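Bench rules for shared robot arms get a rewrite

I've been moaning about the old guidance on working next to small robot arms for ages, so I was properly pleased when the new Ronwood code of practice landed in my inbox in January. It's short – 10 pages, down from a monster nobody I know had finished – and it's written for people who share a bench with these things all day.

The big change is hand guiding. If you're moving one arm by hand while another is powered up nearby, you now need an agreed stop word and a speed limit set before anyone touches anything. Trerndale labs drafted that bit and I think they've got it spot on. Loose cables get a whole page too (hooray!).

The consultation drew 347 comments. Plenty were about gripper force, and I'm a bit disappointed that section still says "as low as the task allows" and leaves it there. Mitsotakis-Vlachou had asked for a proper figure, and so had I.

The code is voluntary for now. Jivell says it will follow it at all its sites from March, and you can get a printed copy from Ronwood if you'd like one for the wall.
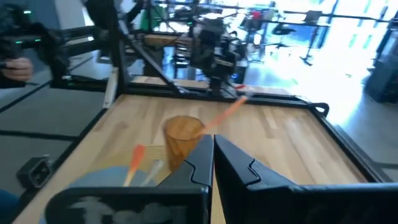 Bench work with a cup and coloured sticks, with a hand on one of the arms at the left.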